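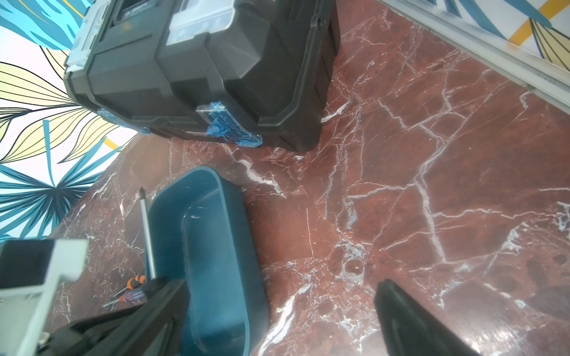

Tool library in Tevosham gets its first shelf

January 2024

I've been going on about this for months, so I'm very happy to report that the Tevosham tool library is open! It's a few shelves in the back of the Klinhom hardware store, and you can borrow anything on them for up to 20 days without paying a cent.

Wanpen Chaiyaporn got it going after she cleared out her garage last May and found she owned 3 of nearly everything. She put up a note asking if other people had the same problem — they did — and by Christmas there were 200 items waiting to be sorted. Screwdrivers, mostly. So many screwdrivers!

I went over to help with the sorting and spent a happy afternoon matching bits to handles and deciding what belongs in a toolbox and what can live in a tray. Alžběta Štěpánek is writing up the borrowing list, and she'd love to hear from anyone with a ladder or a decent set of clamps to give away (no paint, please, and nothing that runs on gas).

Drop things off at the store counter and ask for a green tag.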